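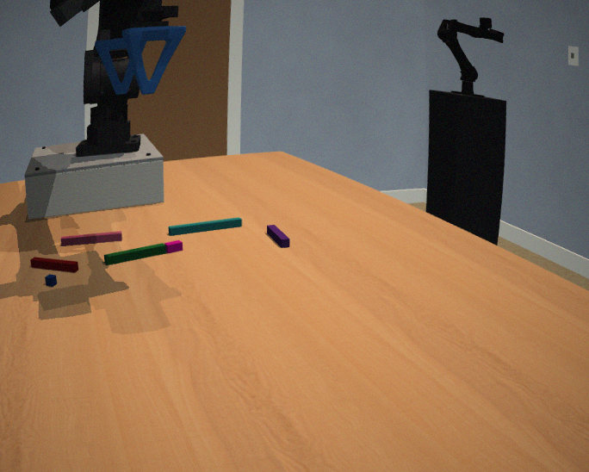 Flatotik: what changed in my apps this time

Hi! Flatotik is a pile of release notes from Android apps, the "What's new" blurbs you get when an app updates, cleaned up a bit and put in one file. There are 3,640 of them, from 195 apps, and I've sorted every one by hand into a kind (more on that further down, it got messy). I started it over a couple of slow evenings and then kept going because I got hooked on reading the things. Some are lovely. Some say "bug fixes" eleven updates in a row.

If you want to build something that guesses whether an update is worth installing right away, or you just like reading changelogs (hello, friend), go ahead and grab it.

What you get

notes.csv is the main file, one row per release note
apps.csv has one row per app, with the category and a rough size band
kinds.txt lists the 16 kinds with a sentence or two on each
split.txt says which apps are in train and which are in test

Open notes.csv in anything that reads UTF-8. Please don't double-click it into a spreadsheet and save it back, though! Version numbers like 5.10 turn into 5.1 and then you have two different releases that look the same. I did this to myself in July and it took a whole weekend to untangle.

Columns in notes.csv

app_id: short code that matches apps.csv
version: the version string as the developer wrote it, kept as text
order: position in that app's history, starting from 1
note: the release note itself
kind: the main kind, picked from kinds.txt
kind_2: a second kind, often blank
same_as_last: yes if the note is word for word the same as the one before it
lang: en for nearly all of it, plus a handful where the developer slipped into another language halfway through

There are no dates. I had them at first, but the same version rolls out to different people at different times and my dates were only ever the day I happened to see it. The order column is what I trust.

How I picked the apps

I went for the sort of stuff people really have on a phone: maps, weather, to-do lists, podcast players, bus times, recipe boxes, a few launchers. No games. Game notes are their own world and mostly announce costumes.

Each app had to have at least a few notes in English, and I capped the long-running ones so a single chatty developer couldn't take over the file. Eltora (a trail map) and Nukia (a podcast player) would each have filled half of it otherwise. Both developers were kind enough to send me their full history as a text dump, so those two are complete up to the cap. The rest I typed or pasted as I went.

About the kinds

I wanted six kinds. I ended up with 16. The trouble is that "improved login" could be a fix, a new feature or a security thing, and the note won't tell you. My rule is to go with what the words say and leave guessing out of it. If a note covers several things, the first one mentioned is kind, and the next different one is kind_2.

Mohsin Memon went through 200 notes on his own without looking at my labels. We disagreed most on "performance" versus "fix", which I sort of expected, and on "teaser" (notes that promise something in the next version), which I didn't. I rewrote both entries in kinds.txt after that and relabeled every note in those two kinds. The other kinds have only had my eyes on them, so treat the rare ones with some care.

Cleaning

Emoji are still in. So are typos, all caps, and the developer who signs every note with his dog's name. I took out email addresses, phone numbers and personal social handles. Links became the word LINK. Line breaks inside a note became a space with a slash on either side, so if you're counting words, strip the slashes first.

Train and test

The split is by app, so you never see the same app on both sides. Please keep it that way! My first try mixed them up, and a dead simple model looked brilliant because it had learned each developer's favorite phrases.

Things that are off

Arain changed its name partway through and some notes still talk about the old app. Same app_id, though.

A few apps restarted their version numbers. Sort by order, never by version.

Two of the weather apps share a developer and clearly share release notes too. I kept both, in the same half of the split.

Smaller apps are overrepresented compared with what most people have installed. I like small apps.

Using it

The labels and the files I wrote are free for anything, just mention Flatotik somewhere. The notes still belong to whoever wrote them, so quote them as you'd quote any other text and ask before putting them in a product. If you're one of the developers and want yours out, open an issue with the app_id and I'll pull the rows.

Wrong label? Open an issue with the app_id and the order number. I go through them on Thursday evenings, so give it a week before you nudge me.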